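The Small Repair Street of Flestham

When I first came to Flestham, in December, I was looking for a person who could fix the handle of my old suitcase. In my home town this is a normal thing to ask. Here I was sent to Halilović, a narrow shop behind the market, and I waited 47 minutes in the line.

The shop was opened by a family that mended shoes. Today it takes umbrellas, bags, lamps and kitchen scales, and the price is written on a paper before the work begins. Most jobs cost 12 dollars. A lamp with new wire costs more.

Leanne Haworth has worked at the counter for four years. She told me that customers often feel shy about bringing a cheap thing. "They say sorry to me for the toaster," she said. "I like toasters."

Learning by Hand

Upstairs, a small school called Wovum teaches evening courses in repair. The students learn to hold a tool in a relaxed way, and this takes longer than one would think. My own wrist was hurting after the first hour.
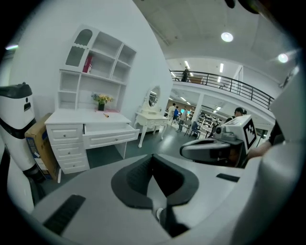 What It Costs to Keep a Thing

The course costs 500 dollars for the whole winter, and the places are quickly taken. My suitcase has a leather handle now, a little too thick for my hand, and I travel with it every month.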